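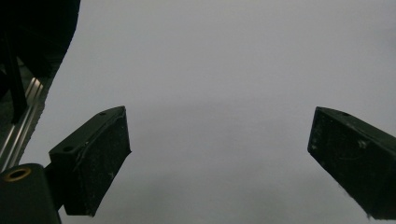 *Hand gripper, jaws open. Dust and lint on both pads.*

# Cleaning and checking the finger pads (hand-held gripper)

For whoever has the Ellodbridge bench this week. Takes nearly 8 minutes once you've done it a couple times. Do it at the start of shift and again if the thing starts dropping parts.

## What you need

- lint-free cloth, the blue pack. Not paper towel, paper towel is how we get half this fluff
- isopropyl, small bottle
- soft brush (old toothbrush is fine)
- masking tape
- hex keys, the short set from the Jalby drawer
- torch

## Before you start

Trigger released, jaws all the way open. Stop any recording first, Kuldeep had to throw out a whole morning of clips in February that were just somebody wiping. Point the gripper at a plain wall so you can see the pad edges against it. Much easier than looking over a messy bench.

## Cleaning

1. Look at both gripping faces with the torch held low, from the side. Dust shows up as pale specks. On the pads in the photo you can see a thin whitish curve near the top of the left one and a lighter patch on the right. Could be a scuff, could be lint. Find out which before you scrub.
2. Tape first. Press a bit of masking tape on the face, peel it straight off. Fresh piece, other pad. Fibers mostly come away with this.
3. Brush the lower edges, where stray bits hang on. Brush away from the bracket, not toward it.
4. Damp cloth, isopropyl on the cloth, never poured on the finger. Wipe top to bottom, one direction. Don't go round and round.
5. Let it dry. 2 minutes. Yes, really wait, a damp pad grips funny and you'll end up chasing a fault that isnt there.
6. Torch again. If the mark is still there and you can feel it with a fingernail, it's a scuff. Write it in the log, which side and how far up.

Keep the cloth off the brass-coloured ring on the round mount. Fluff gets in the hole and then it's tweezers.

## Checking while you're in there

- Wiggle each finger by hand, gently. Any play at the bracket, snug the screws up. Snug! Torunn has already replaced one stripped screw and isn't keen on a second.
- Squint into the small holes on the fingers. Dust packs in there. Brush it out dry, no liquid.
- Black strap/cable over the aluminum rail: should lie flat, shouldn't catch when the jaws move. Open and close twice and watch it.
- Run a dry cloth down the grooves in the rail. Grit lives in there.
- Close the jaws slowly on nothing. Faces should meet flat. If one corner touches first, stop and see below.

## Faces don't meet flat

Back off the screws on one finger only, half a turn. Close the jaws lightly so the faces find each other, hold, tighten again a little on each screw in turn. Open, close, check. Still out? Do the other finger the same way. Don't loosen both at once, you'll lose your reference and be there til lunch.

## Test grip

Use the Lundgren test block, the 76 mm one, cleaned with same cloth. Pick up, hold level, tip to vertical, put down. If it slips when tipped, redo the wipe and try once more. Slips again, swap the pads. Spares are in the Bradden box, top shelf, and tell Folke when you take the last pair so he can order more.

## Log

Initials, time, pads cleaned or swapped, any scuffs. One line is plenty.

Questions to Gunnel in the mornings, Valquíria after 2 pm.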